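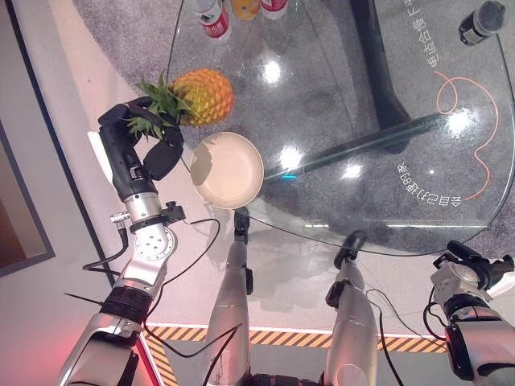
Cable care on the Ililis, a thread. Our two-armed machine has now 1,620 hours on the joints, and almost every stop we had in this time came from a cable and very few from a motor. The thin black one which loops along the left arm is the one I check first each morning, also before a light job like holding a pineapple by its leaves.

When the machine came to us, the loop at the left wrist was too short. With the arm stretched forward everything looked fine. With the wrist turned fully inwards, the cable pulled at the plug and we lost the hand for a second, then it returned. Such a fault can cost you a week, and it cost us a little more.

Dario Pagano found it by doing something very simple. He moved the wrist by hand, with the drives off, and kept one finger on the plug. At the end of the turn he could feel it lift. The log had shown only "communication lost", with no hint where.

So now the rule for the loop is this: turn the wrist to both ends of its travel, find the position where the cable is tightest, and from there give it three fingers of slack. My fingers, please. Pádraig Mulligan has very large hands and his loops hang on everything.

Too much slack is also a fault. A long loop goes under the edge of the table when the arm comes down, and when the arm goes up again, it takes the cable with it. We had this in July and had to change the whole lead. The new one came from Rathnayake and it is softer, I prefer it.

Robotics > Maintenance > Cables and connectors
1,707 likes · 3 replies

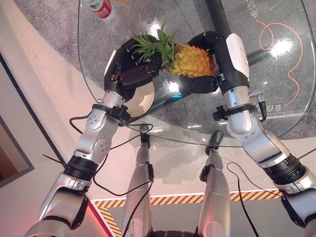

Last edited Feb 19, 2023

Two hands on one fruit is a harder test for the cables than one hand. Both wrists turn towards each other, and neither of them can move freely to a more comfortable angle. If a plug wants to come loose, it will do it in this position. I leave the machine holding for ten minutes and watch the error counter.

Look at the small plug at the side of the right wrist, with the short black lead. It stands out from the arm, so it is the first thing that touches when the arm passes close to something. Before each session I press it in with the thumb, and I look whether the lead has a sharp bend directly behind the plug.

Next the collars, the black ones just below each hand. Ours are tightened with the torque driver, a little on one side, then the other side, then again the first. Then I make a line with a paint pen across collar and wrist. If the two halves of the line do not meet any more, the collar has turned.

Floor Peeters asked me why I do not simply put glue on the screws. I did, on the previous machine. Then we had to take off the hand for a broken finger and I spent the afternoon with a hot air gun. A paint line takes no time to make and I can read it from the chair.

About the objects. Efa Griffiths buys the fruit and she chooses pineapples with a strong crown. A crown which is already tired can come away from the body when the hand holds only the leaves. The rind is good for testing finger pressure, but small dry pieces fall off, and we find them later in the finger joints. Soft brush, no compressed air!

The glass table needs also some care. Juice on the glass makes the finger pads slip at the next object and you will think that the grip force is wrong. I clean the glass first and the pads after, with different cloths. With the same cloth you only move the sugar from one to the other.

The legs I nearly forgot. The lead beside the left leg is checked with the others, from the hip down to the foot. I run it slowly between two fingers and feel for a flat place. A flat place means it was pinched once, and for me that is enough reason to order a new one from Bronden.

All this goes in the paper book beside the machine: hours, which plug, who touched it. Lleucu Powell made us the columns. She wanted at first a spreadsheet, but with gloves on, the pencil won.

Next service is at 2,435 hours. On the list: both wrist leads out, new pads on both hands, and I want to open the right elbow to hear where the small clicking is coming from. If somebody has the Rilano cable clips on a similar arm, please write me how they hold after some months, I am thinking to order them.

Reply · Share · Save thread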